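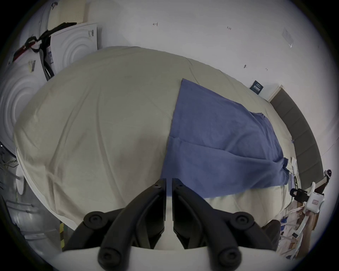

Hamish Mudgway

April 2019

The weekly chapter is a poor unit for judging a fight

Readers of Murnska have spent most of this spring arguing over whether the duel at the salt gate is badly written. The complaint is that it has no shape. One week Kiani is winning, the next week she is on the ground, and the week after that we get eleven pages of a side character walking down a staircase. I think the complaint measures the wrong thing, and I think the way the series is published makes the mistake very easy to commit.

A chapter of Murnska runs short. Take out the title page and the spread that restates where everyone is standing, and what remains has room for one exchange of blows and one reaction to it. The author has to put a turn at the end of those pages or the reader has no cause to come back. So every chapter ends on a reversal, or on something drawn to look like one. Read at the pace of release, the duel becomes a string of reversals of equal weight, and equal weight reads as no shape.

Read it again from the collected volume and the proportions change. The staircase chapter takes four minutes. It sits between Kiani losing her grip on the chain and Kiani deciding to leave the chain where it fell, and its job is to hold those two events apart long enough that the second one looks like a choice. On a weekly schedule the same pages held them apart for seven days, plus a holiday break, and by then most of us had forgotten she was ever holding a chain.

Birgit Sperling made the opposite case in her newsletter last month, and it deserves a proper answer. Her position is that a serial should be judged in the form in which it is sold. If the author knows the pages will be read one week at a time, then a chapter that only works in a volume is a chapter that does not work. She compares it to a television episode that exists to set up the next one, which viewers are quite right to resent.

I accept the premise and disagree about what follows from it. The weekly form is how the series is sold first. It is then sold again as a volume, and read for years by people who never saw the magazine. An author working under that arrangement is writing for 2 audiences with different clocks, and any given page will favor one of them. The early part of Murnska favored the weekly reader almost every time. The Fledby arc is the clearest case. Each of its chapters is a small finished story with a problem, a trick and a payoff, and it was very popular while it ran. In one sitting it is tiring. The same trick is explained in full on three separate occasions, since each new chapter had to assume the last one had been forgotten.

The salt gate duel is the first long stretch where the author has stopped doing that. Nothing is restated. The rule that the gate only opens to someone who has given up a weapon is mentioned once, in chapter 88, by a character nobody was paying attention to. Readers who missed it took the discarded chain for carelessness, and several long posts were written on the subject of Kiani acting out of character. She was acting on information that had been on the page for a month.

There is a fair objection about how much memory a comic may ask for. My own rule is that a detail can be left alone for as long as you like if it is drawn as well as spoken. Vutudham's mask is the good example. Its crack is visible in every panel he appears in, so when the crack matters nobody has to look anything up. The gate rule is only spoken, in a small balloon, on a page where the eye is pulled to something else. I would call that a flaw, and a local one. A single panel of carvings on the gate would have fixed it. It does not show that the whole fight lacks structure.

The prediction habit makes all of this worse. Most of the talk between chapters is about who will win the next exchange. That question gets answered every week, and the answer is nearly always overturned the week after, so the people asking it most often end up the most annoyed. They have been keeping score in a fight that is not being scored. What has moved steadily through all of it is how much each fighter is prepared to lose. Vutudham has given up nothing since the first blow. Kiani has given up the chain, the high ground and the use of her left arm, in that order, and each loss has let her come closer to him – you can lay the establishing shots side by side and watch the distance shrink.

I do not know how the duel ends and I have no theory to offer. It may still be botched. The author has been weak on endings before, and the close of the Fledby arc in particular relied on a rescue from a direction that had not been drawn. If the gate opens for no reason that is already on the page, I will agree with Sperling and say so in this space.

Until then I would suggest letting the chapters pile up. I stopped reading weekly at chapter 88 and went back once the next volume's worth was out. It took 30 minutes, and the staircase was the part I slowed down for.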